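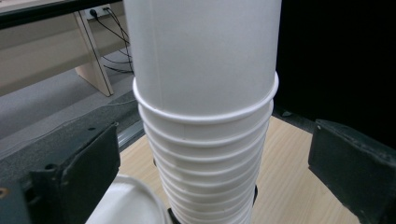

Fawzy G2 gripper kit: four months with a cup stack

Posted 10/03/2021

Print this review | E-mail this review

We bought the Fawzy G2 to do one dull job. A small arm picks a paper cup off a nested stack, puts it under a spout, waits, and moves it to a tray for a lid. The arm is an older Zokov that we already had, so this review is only of the gripper, its fingers and the software that comes with it. The kit cost us 900 pounds with the mounting plate. The hand-held version, which you use to show the arm what to do, is included.

Fitting it took an afternoon. The fingers are dark angular blocks held on with screws, and the screws are a sensible size. The cable is too short for any arm longer than ours and there is no extension in the box. The printed manual covers the wiring and stops there. Everything else is in a PDF, which has no index.

Teaching by hand is the best part of the kit. You hold the tool, bring the fingers up either side of the cup, close, lift, and the software keeps the path and the finger width. A new person in our workshop had a usable pick within the hour. Playback is smooth and the fingers return to the same width every time, as far as our feeler gauges can tell.

The trouble is with nested cups, and it is bad enough that I would not buy the kit again for this job without the changes further down.

Paper cups have a rolled rim, and in a stack the rims sit one above another like ridges on a hose. If the fingers close on the wall of the top cup, well clear of the next rim, it comes away cleanly. If they close a few millimetres low they catch the rim beneath, and you get 2 cups, or you get the top of the stack lifted and dropped. The software does not notice. The G2 decides it has a good grip by looking at finger width and motor current, and two nested cups held near the rim gave us readings inside its normal band. The status light stays green and the arm carries on.

For most of a week that only meant wasted cups. Then in July we had a proper failure. The arm lifted a short column, swung to the spout, and the lower cups let go on the way across. One landed upright under the spout and was filled. The arm then came back with the cup it was still holding and pushed the full one over the edge of the table. It was hot water. The person standing there stepped back in time and was not hurt, but the water went down towards a socket and we switched the bench off at the wall.

The log for that run shows 11 picks, all marked as successful.

Two further points came out of it. The stop button on the gripper controller stops the fingers and does nothing to the arm. This is stated in the PDF, in a table near the back. It should be on the front page and on the button. Secondly, when power is cut the fingers relax, so whatever they are holding falls. For an empty cup that hardly matters. For a full one it does, and there is no setting to change it.

I wrote to Fawzy with the log. They replied in 3 days, politely, and agreed that the grip check cannot tell one nested cup from several. Their advice was to add an external sensor. They did not say whether the manual would be changed.

What we did:

- Fitted an Isik beam sensor just below the lifting height, so that a second cup hanging under the first breaks the beam and halts the run.
- Wired a single stop button to cut both the arm and the gripper.
- Put a spring under the stack, so the top cup stays at nearly the same height as the stack goes down. Most of our low grips came from the height drifting.
- Moved the spout to the far side and put a lipped tray under it.
- Stopped running hot water with anybody inside the taped line.

With all that in place we have had doubles, up to one in a sleeve, and each has been caught before the cup reached the spout. The sensor needs wiping now and then because of paper dust.

We also borrowed a Demier suction head for comparison. It lifts from inside the base of the cup and gave us no doubles, but it is slow and noisy and it would not hold a filled cup at all. We sent it back.

The G2 is well made and easy to teach. For blocks, bottles or boxed goods I would be happy with it. For anything that nests, allow for a sensor and a day of wiring in your budget, and wire your own stop before the first run.

Build: 4/5
Ease of use: 4/5
Manual: 1/5
Safety as supplied: 2/5

Related reviews
Zokov bench arm: second-hand buying notes
Isik beam sensors, short range
Demier suction head: first look
Stop buttons and how to wire them
Cable chains for small arms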